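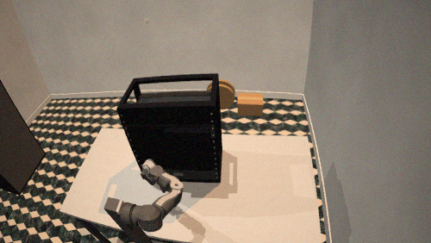 Wednesday, November 27, 2019

The second day of recording for the Stolico album began at ten, and the morning was given over entirely to drums. The Institute had agreed with the band's management that all rhythm parts would be completed before the end of the month, and I am pleased to record that this remains possible. Mr Quang Trịnh played the opening song at 187 beats per minute, which is the tempo marked on the demonstration tape, and then again at a slightly slower pace at the request of the producer. The slower version was preferred by all present. 

The second song, still without a title, caused more difficulty. Its middle section passes from a fast double bass drum pattern into a waltz, and the change had not been properly settled at rehearsal. Ms Azucena Mendoza, who sings both the clean and the harsh parts on this record, asked that the waltz be extended by four bars so that she might have room to breathe before the growled passage. The guitarists were against it. The matter was put off until after lunch, and when the longer form was tried it was adopted without further discussion.

Lunch was late. The soup was good.

In the afternoon we turned to guide vocals. These will not appear on the finished album, but Ms Mendoza gave them her full attention and I had to ask her, with some firmness, to save her voice. She has a concert with Rallatance on Saturday and should not arrive at it hoarse. The harsh vocals for the first three songs are to be recorded in January, after a period of rest, and the clean vocals will follow in the same week if the room is free.

Correspondence: a letter from Yazdani, the label, confirming receipt of the budget. They ask whether the string players are strictly necessary. My view is that they are, for the closing song at least, and I shall say so in reply. The fee is 95 pounds for each player, which seems fair. Tickets sold for the spring concert stand at 77 - a modest figure, although the posters have yet to go up.

The building was locked at nine. Bass guitar tomorrow, starting with the untitled song. New strings to be bought beforehand, and the key to the upper store returned to the office.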